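Our visit to the Cloteck open day in Plumville

On a Friday in March my sister and I took the early bus to Plumville for the open day at Cloteck. We have a small shop where we wash, iron and fold clothes for other people, so folding is a big part of our life. When a customer left us a flyer saying that there would be a day about the handling and folding of clothes, we closed the shop and went.

The trip takes 42 minutes from Lamont, where we live. From the bus stop you walk along the canal and then behind the old flour mill. The entrance is not easy to find. We passed it two times before we saw the paper sign on the door. Inside we got a name sticker and a cup of tea, and we had to wait in the hall until our group was complete.

The first part was a talk about fabrics. I liked the part about cotton jersey, the material of most T-shirts. It stretches more in one direction than in the other, and if you lift it from the wrong place, it becomes long on one side and your fold will never be straight. I have known this with my hands for many years, but I never had the words for it. They told us that their notebook has 279 different ways to fold a T-shirt, most of them almost the same. My sister asked which one is the best for a shelf. The answer was that it depends on how deep is the shelf, and we agree with this.

After the talk we went to the room with the folding tables. It has a floor of blue-gray tiles, and it looks like a normal place of work, with desks and cables and a trash bin. The folding is done on a black surface. In our shop the table is white, and I understood quickly why black is better for light clothes: you see every edge of the shirt, also the small part of a sleeve that went under. The shirt on the table was a light purple one.

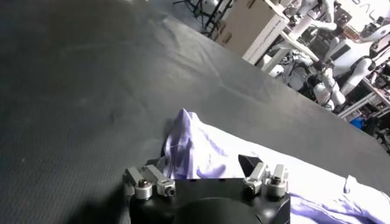
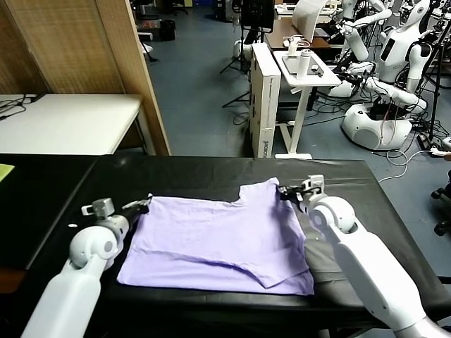

What I wanted to learn most was the beginning, before any fold is made. In the shop we always take the shirt at the two shoulders, give it one shake and put it down. The people at Cloteck spend much more time on this step than we do. They said that if the shirt has wrinkles when you start, the wrinkles stay inside and you will see them when the customer opens it. My sister does not agree completely. She says that a warm shirt from the dryer is different, because it becomes flat under your hand. I think both are right.

We could also try it ourselves with shirts from a basket. I was slower than at home because people were looking at me. A boy of maybe ten years was faster than all the adults, and he got a pair of socks as a prize.

In the last room there was a display of folding boards and drawer boxes with the name Plendar. The boards are light and they have a good size for adult shirts, but for children's clothes they are too wide. We bought one small box for samples. I would have liked to see more about bed sheets, especially the ones with elastic corners, which are our biggest problem every week. For these there was only one poster.

Some practical things, if you want to go next time. The entrance is free. The tea is free too, but the food is not, and the soup was finished before one o'clock. The group tours have space for up to 42 people, and it was hard to hear from the back, so try to stand near the front. There is a coat rack in the hall, but no lockers. The last bus to Lamont leaves at six, from the other side of the street.

On Saturday we put a piece of black cloth on our table, and my sister is now using it for all the white shirts.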